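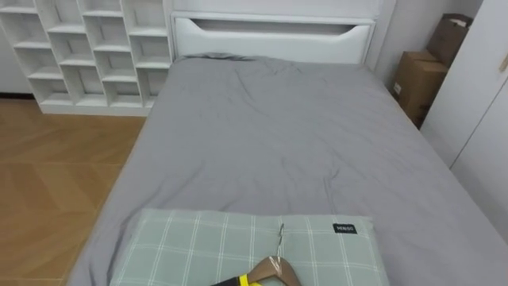
J'ai mis longtemps à ouvrir cette galerie, et je commence par la chambre parce que c'est la pièce à laquelle je pense le plus, celle où l'on arrive le soir avec sa tasse de tisane et où l'on se met à déplacer les meubles dans sa tête au lieu de dormir. Nous avons emménagé à Binalport en mars 2023, avec beaucoup trop de livres et pas tout à fait assez de rideaux. Du blanc, du gris, du bois clair : ma sœur trouve ça un peu sage, moi ça me repose énormément ! La tête de lit est blanche elle aussi, avec cette longue découpe vers le haut qui fait une ligne d'ombre, et c'est ce petit détail qui m'avait décidée. Quant à l'étagère à cases, elle est toute vide, et j'avoue que je la trouve très belle comme ça.

Le lit
Gris uni, avec ses plis (je ne repasse pas le linge de lit, je ne l'ai jamais fait et je ne vais pas m'y mettre maintenant). Le matelas fait 200 de long, mesure sur laquelle Diarmuid n'a pas voulu céder, et il a eu raison, ses pieds dépassaient de l'ancien depuis notre mariage. J'ai longtemps hésité avec un vert sauge, puis avec un bleu très pâle vu chez Akua Bawa, et puis le gris est revenu tout seul, comme à chaque fois. Pour l'hiver je voudrais une couverture en laine à poser au pied, quelque chose de moutarde ou de rouille. Si vous connaissez un bon tisserand, écrivez-moi.

L'étagère
Les cases ne sont pas alignées d'un rang à l'autre, elles se décalent, les unes carrées, les autres plus allongées, et cela change tout pour le rangement : on ne peut pas y mettre des paniers tous pareils. Kyung-hwa Nam, qui a l'œil pour ces choses, me conseille de ne remplir qu'une case sur 2 et de laisser respirer le reste. C'est une idée que j'aime beaucoup et que je sais ne pas pouvoir tenir. J'y vois les romans en bas, les carnets au milieu, et tout en haut la petite collection de bols que ma mère m'a donnée et qui a déjà survécu à trois déménagements. Une plante aussi, mais laquelle ? Bernice Aryee propose un pothos, qui retomberait joliment devant les montants blancs.

L'armoire
Grande, blanche, des portes toutes plates. J'ai payé la mienne 327 euros d'occasion chez Lustow, livraison comprise, et les deux messieurs qui l'ont montée dans l'escalier ont été d'une patience d'ange. Les manteaux à droite, le reste plié, et mes pulls en haut dans des housses.

Le coin des cartons
Il y en a deux, l'un sur l'autre, entre le mur et l'armoire, et celui du dessus est ouvert. Je voudrais que ce coin accueille un jour une chaise et une lampe, pour lire sans réveiller personne. Judite Coelho m'a promis un fauteuil bas qui lui vient de sa tante, recouvert d'un tissu Mivis des années soixante-dix, et j'attends de voir s'il passe par la porte. Elle a mesuré, j'ai mesuré, nous n'avons pas trouvé pareil.

Le sol
Les lames de bois clair posées en biais, c'est le cadeau de cet appartement. On entend un petit craquement près de la fenêtre le matin, auquel je me suis attachée. Je passe un chiffon à peine humide le samedi, et un peu de cire Abugri quand j'ai le courage, autrement dit pas souvent. Je n'ai pas encore acheté de tapis et plus le temps passe, moins j'en ai envie, sauf peut-être une descente de lit toute simple, en coton, pour les pieds nus en janvier.

Merci à toutes celles et à tous ceux qui m'ont écrit après la page sur la cuisine, je réponds lentement mais je lis tout. Pour la couleur du mur derrière la tête de lit, je reste preneuse de vos avis : Kyung-hwa vote pour un terracotta très doux, Diarmuid pour ne toucher à rien. Le salon viendra en juillet, quand les étagères du fond seront enfin fixées.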